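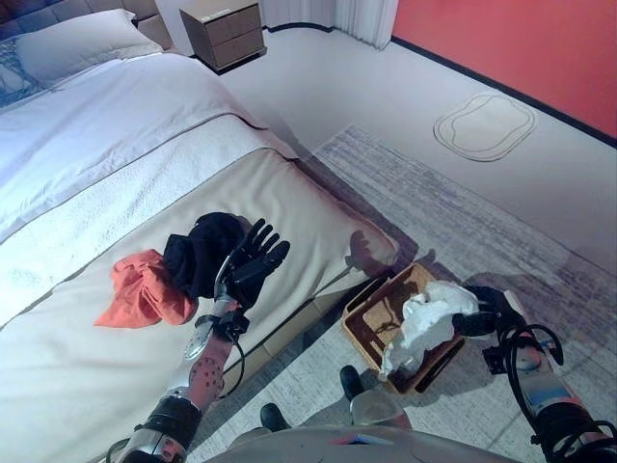
A bed runner laid across the foot of a bed.

A bed runner is a long strip of cloth that goes across the foot of a bed, on top of the duvet. I grew up calling it a bed scarf, and you'll still hear that in Vustville (my aunt won't have any other word for it!). It's there to look nice and to catch whatever gets dropped on the bed, mostly clothes waiting to be folded.
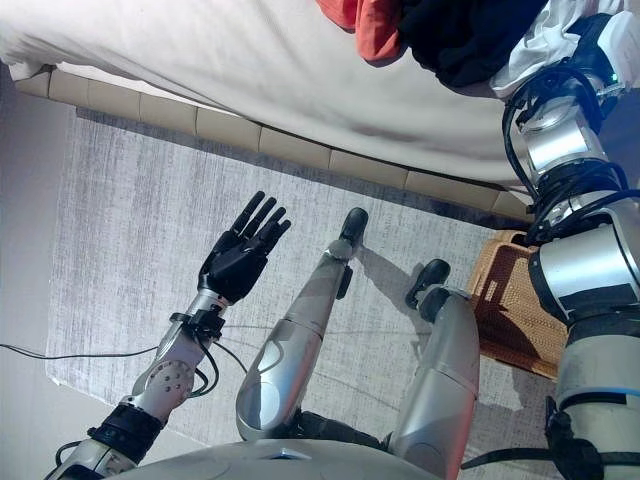
Runners come off at night, and plenty of people I know never put them back. I'm one of them, I'm afraid. A pale sheet with an orange-red cloth and a dark one lying on it looks untidy straight away, and that's when I miss mine. Despina Andreadis, who sold them at Luvport, liked hers 60 cm deep, but I'd go wider on a big bed.

See also: Bedspread, Valance, Throw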